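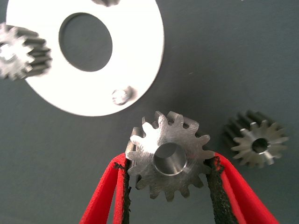 Spur Gear Plate – Bench Gallery

The Lavulcombe bench set is a small gear train exercise: a round base plate with a center hole, short fixed pins, and a group of straight-cut spur gears that drop onto the pins by their bores. Noemi Ferreira drew up the layout in January as a first exercise for people who have not fitted gears before. Barrett Ridgeway cut the plates. The gears came out of a mixed drawer at the Flesley workshop, so their finish varies and a few show handling marks.

Assembly uses no fasteners and no press fit. Each gear should slide down its pin under its own weight and turn by hand. If a gear hangs up, lift it straight off, wipe the bore and the pin, and try again. Do not tap it down. A tapped gear will usually seat, but it tends to go on slightly out of square and the mesh will then bind once per turn.

Check the teeth before fitting. Run a fingertip across both faces at the rim and feel for a raised edge. Light surface scratches on the face have no effect on the fit. A burr on a tooth flank does, and should be taken off with a fine stone.
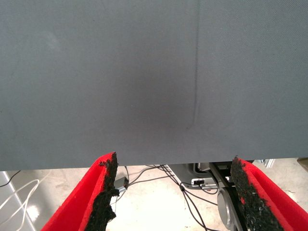

Work surface. The set was first used on bare bench tops, where small gears skidded and picked up grit. Ridgeway changed to a covering after the plates began to show rub marks. Gray fabric with a fine weave and a matte face has worked well: parts stay where they are put, and there is little glare to confuse the eye when looking for a pin. Terry cloth and anything with a loose pile should be avoided, as the loops catch on the teeth and leave lint in the bores.

Shake the covering out after each session and fold it with the working side in. Creases do no harm provided the plate sits flat. If it rocks, move it off the fold.

Order of work. Lay the plate down first and leave clear space beside it for the loose gears. Fit one gear, turn it a full revolution, then fit its neighbor and turn the pair together. Continue in this way until every pin is filled. Fitting all the gears at once and then looking for the tight one takes longer.
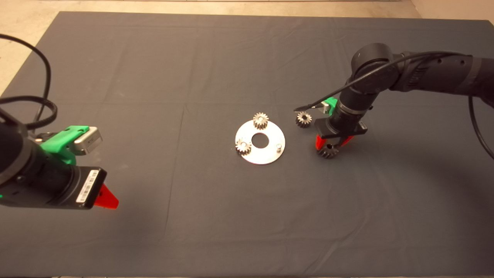

When two gears refuse to mesh, rotate the second by half a tooth and lower it again. The pitch is the same across the set, and color is no guide to size or position. Dark gears and light ones are interchangeable where the tooth count matches.

Storage. Gears go back in the Rulirgate tin, with a drop of light oil on a rag wiped over the teeth. Plates are stored flat, never on edge. Drawer label for the complete set: Obi 11.

Page last revised Oct 7, 2023 – N. Ferreira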